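Home > Curtains and Nets > Sheers > The Plakencombe Sheer

The Plakencombe Sheer Curtain, made to your width and drop

White, plain, soft, and hemmed by us in the workroom at Skullovmont. This is the sheer we've been selling longest and the one we have up at home, so do forgive us if we go on about it a bit. 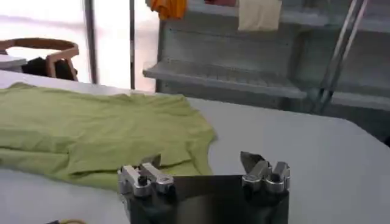
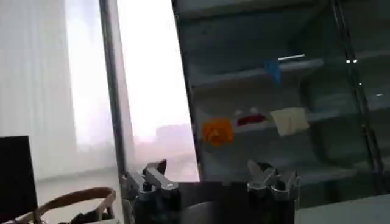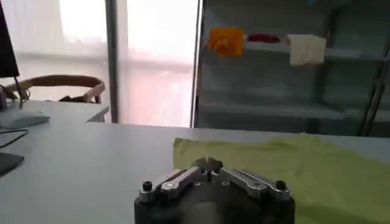 Second picture: a white sheer curtain drawn over a large window, in strong daylight.

About the cloth

We tried a good many whites before settling on this one (you would not believe how many whites there are, and how blue some of them look once you get them home!). The Plakencombe is a gentle, slightly milky white that sits happily next to cream paint as well as next to bright white woodwork. It's a plain polyester voile with a fine, even weave and no pattern at all, and it hangs in long soft folds once it has had a night or two to settle.

It lets in a great deal of light. On a sunny morning the whole window glows, and the furniture behind it keeps that lovely soft brightness without anybody having to squint over their breakfast. From the pavement in daytime you see very little through it. After dark with the lamps on it's a different story, as it is with every sheer, and if your window faces the street you'll want a blind or a pair of lined curtains as well. We always say so on the telephone, and we'd sooner say it here too than have you find out in November.

Sizes

Four standard drops are kept on the shelf and usually go out within the week:

Short, for kitchen and bathroom windows
Sill
Below sill, to clear a radiator shelf
Full length

Anything else we cut to order. The widest single panel we can make without a join is 400 cm, and past that we'd suggest a pair, which is easier to wash and much easier to get up a ladder with. Bay windows are no trouble, but please send us a little sketch with the measurement of each side written on it. The back of an envelope is absolutely fine.

How wide should it be?

This is the question we get more than any other. Measure your pole or track from end to end, leaving out the finials, and double it. That gives a nice full curtain with proper folds. If you like a flatter, more modern look you can get away with one and a half times the width, and some people do prefer it in a small room. Less than that and it starts to look like a sheet that has been pinned up, and we'd hate that for you.

For the drop, measure from the bottom of the rings if you have a pole, or from the top of the track if you have a track. Take it at both sides and in the middle. Floors in old houses wander about dreadfully! Give us the shortest of the three and tell us whether you want the hem just clear of the floor or resting on it, and we'll allow for that when we cut.

Headings

Slot top: the simplest one, with a channel that slides over a rod or a stretch wire. Included in the price.

Pencil pleat: a narrow tape with two rows of pockets. Works with poles and tracks alike, and is what we'd choose if you can't decide.

Núñez wave: our soft, rolling heading, named after the street our first shop was in. It needs its own glider track and won't go on an ordinary one, so please look up before you order. A small extra charge applies.

Maler hooks are supplied with the pencil pleat. They're the clear ones with a rounded nose, which don't snag the voile when you're threading them in. You can buy more in bags if you have a habit of losing them down the back of the sofa.

The hem

We turn the bottom hem twice and stitch it with a fine thread in a matching white, and the side seams are done the same way. There is a light chain weight running inside the hem of the full length and made to measure panels, which helps them hang straight when a window is open. The short and sill ones are left without, as they tend to behave themselves. If you'd like the weight left out (cats, we are told, find it irresistible) just put a note in the box at checkout.

Washing and ironing

Take the hooks out first. Wash on a cool, gentle cycle in a big pillowcase or a net bag, with a mild liquid and no softener, and then hang the curtain straight back up at the window while it's still damp. It will drop out its own creases and make the room smell lovely into the bargain. If you must iron, use the coolest setting you have and a thin cloth over the top.

Please don't bleach it, and please keep it out of the tumble dryer. A little bicarbonate of soda in the wash brightens up a panel that has been near a cooker, and we know several customers who swear by it.

Delivery

Standard drops come folded round a card tube in a flat box. Made to measure orders take up to 14 working days, a touch longer in spring when the whole country seems to be decorating at once. Delivery on the mainland is included. For the islands, ask us for a price before ordering and we'll find the cheapest way of getting it to you.

Returns

Standard sizes can come back to us within 14 days if they're unwashed and unhung. We can't take back a panel cut to your own measurements, though if we've made the mistake we will of course put it right and pay the postage both ways. When you're unsure, do order a cutting first. They're free, and large enough to tape to the window and live with for a day, which tells you far more than any screen can.

Details

Product code: PS 900
Cloth: polyester voile, plain weave
Colour: white
Heading: slot top, pencil pleat or Núñez wave
Hem: double turned, weighted on full length and made to measure
Sold: as single panels
Lining: none
Poles, tracks and wires: sold separately

You may also like

The Plakencombe Café Panel
Plain linen-look curtains, lined
Stretch wire with hooks and eyes
Maler hooks, bag of spares

Prices and delivery times checked 8/8/20. Cuttings are posted out every morning the workroom is open, so pop your address in the form and tick the Plakencombe box.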